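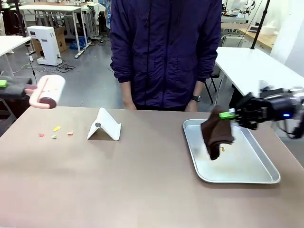
I keep reading that you should declutter before you move. Every checklist says so, usually in bold. I moved to Eststead in May and I'm not convinced.

My brother-in-law Đức Cù swears by a course called Tidus, which costs $114 and tells you to touch each thing you own and ask when you last used it. He did the whole program, then bought a second blender two weeks after unpacking. The course has a chapter on blenders.

The movers quoted me $2,655 for everything. I asked what I'd save by getting rid of a third of it, and the answer was $700, if I could be ready early. Fine, but replacing the bookshelves alone would eat that. So would a decent desk.

What I did throw out, I mostly regret. A box of extension cords. The ugly lamp. I kept some small stuff that takes up no room at all, and no checklist has a good word for small stuff.

Maybe it works if you're moving overseas. Across the county, I'd pay for the bigger truck again. Still looking for a lamp, by the way.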